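5th January. Day one of putting the kitchen back in order. Thread, because I have no one at home who wants to hear about it.

---

Starting position: one pantry shelf, 27 containers, and a drawer of lids that belong to some other household entirely.

---

Found 4 open bags of rice. I don't remember being a person who buys rice. I've apparently been a person who buys rice since at least May.

---

Rule for today is that everything lives in something with a lid that fits. This has already cost me the blue ice cream tub, which I've had through 8 moves and would have saved in a fire.

---

Side note on labels. I bought a roll of them from Hekus last winter. There are 2,000 on the roll. I have used one, and it says "FLOUR?"

---

Lentils are sorted. The red ones went in with the other red ones, which on closer inspection were a different kind of red one. Soup will be interesting.

---

Now for the pale canister, the one I keep moving from shelf to bench and back again. Wide lid, narrower down below, no idea what it's for.
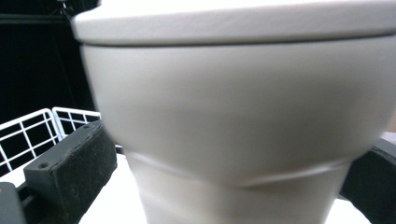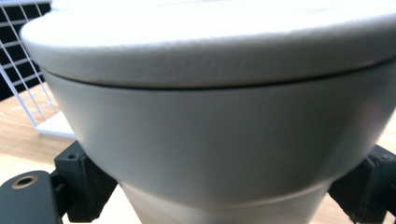 Current thinking is tea. The tea is in its own box already, and the box is fine, but I've come this far and I'd like something to show for it.

---

Counter-argument for sugar: I use it every day. Counter-counter-argument: the sugar jar has a scoop that fits, and I'm not breaking up a happy couple.

---

Went with tea. Up to 8 bags are now lying on the bench because I got bored of unwrapping them.

---

Spices tomorrow. I've seen the paprika and I think there's been a colour change. If you hear nothing by lunch, I've sat down on the floor to read old recipe cards and you can all carry on without me.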